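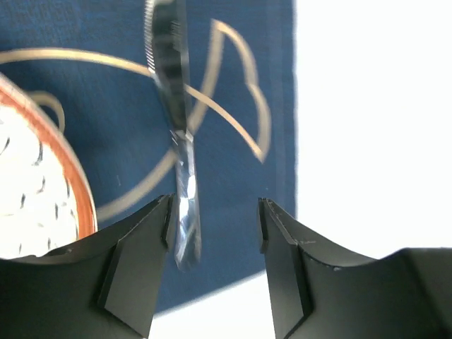 A reader of the first draft, who signed the comment sheet as Evangelista, objected to the word "clean" in our title: clear plastic looks clean long after it has stopped being clean, and a decorated plate hides a film just as well. The objection was fair. The title was changed to "Sorting and Cleaning of Mixed Tableware in a Shared Kitchen," and a section on inspection was added.

1. Background

The shared kitchen on the second floor of Skostley Hall serves 24 residents. It has one sink, one drying rack and three drawers. Tableware is a mixture of ceramic plates and bowls, steel flatware, and clear or semi-clear plastic utensils left over from events. Items are washed by whoever used them, dried on a cloth or on the rack, and put away by whoever next needs the space. In September the residents reported that pieces were going back into the drawers with food on them. The project was set up to find out which kinds of pieces failed most often and whether a change in the order of work would reduce the failures.

2. Materials

The test set was 60 pieces drawn from the kitchen's own stock. They were divided into three groups:

Group A, ceramic, 24 pieces
Group B, steel, 23 pieces
Group C, clear and semi-clear plastic, 13 pieces

The detergent was the store product already under the sink (Rirel, unscented). Drying cloths were dark cotton. White cloths had been used in a trial run and were dropped when lint and residue could not be told apart on them.

3. Procedure

Each piece was washed by hand in warm water, rinsed once and set down on the dark cloth. After drying, it was inspected twice. The first inspection was made with the piece lying flat under the ceiling light. For the second, the piece was picked up and tilted until light crossed the surface at a low angle. A piece failed if any residue was found in either inspection. Failed pieces were washed again and the location of the residue was written on the record sheet.

Plastic utensils needed a different hold from the other groups. Laid flat, they took on the color of the cloth and their outline was hard to follow. Stood upright, with the dark cloth behind, the edges and the reflections were easier to read. Ridged or toothed edges were checked separately from the smooth parts, and the sheet had its own column for them.

4. Results

Of the 60 pieces, 11 failed after the first wash. Four were ceramic, two were steel and five were plastic. Plastic was therefore the worst group by share, with five failures in 13 pieces. In four of the five, the residue was in a ridged edge. The remaining one had a film on the handle.

The two steel failures were both forks, with residue at the base of the tines.

Three of the four ceramic failures passed the flat inspection and failed the tilted one.

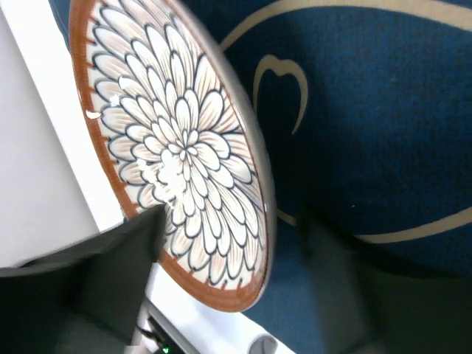

Ceramic pieces with a printed or painted face took longer to inspect than plain ones. The delay comes from the pattern, which gives the eye too many edges to follow. White or cream areas are the hardest part, as dried starch is close to the same color. On a plate with a large flower design, a chalky white patch lying across several petals is easiest to find where it covers the dark outlines, so the inspector should follow the lines and look for breaks in them. The brown rim band is simpler to check, but a white fleck there may be residue or a chip in the glaze, and the two must be separated by touch. We ran a fingernail over each fleck. If it did not move, it was entered as possible surface damage and was not counted as a failure.

5. Change in the order of work

In the second run the same 60 pieces were used after a normal meal service. Two changes were made. Plastic utensils were washed first, in fresh water, and a soft brush (Trudier, nylon) was used on all ridged edges and on fork tines. Ceramic plates were scraped before they entered the sink. Nothing else was altered. Failures fell to three: one plastic and two ceramic. Both ceramic failures were again decorated plates and both were caught only when tilted.

6. Limits

The inspectors were also the washers, so the second run may have been done with more care than the first. Water temperature was not measured. Load between the two runs was similar but not controlled, and the type of food differed. Two runs are too few to support a claim about the brush and the washing order separately.

7. Recommendations

Wash plastic utensils before ceramics. Keep the brush at the sink. Keep at least one dark cloth on the counter for drying and inspection. Tilt decorated plates toward the window or the lamp before stacking them. Chipped plates should go on the lower shelf until someone decides whether to keep them. The record sheet is taped inside the cabinet door, and blank copies are in the top drawer under the flatware tray.

Revised 2023-11-07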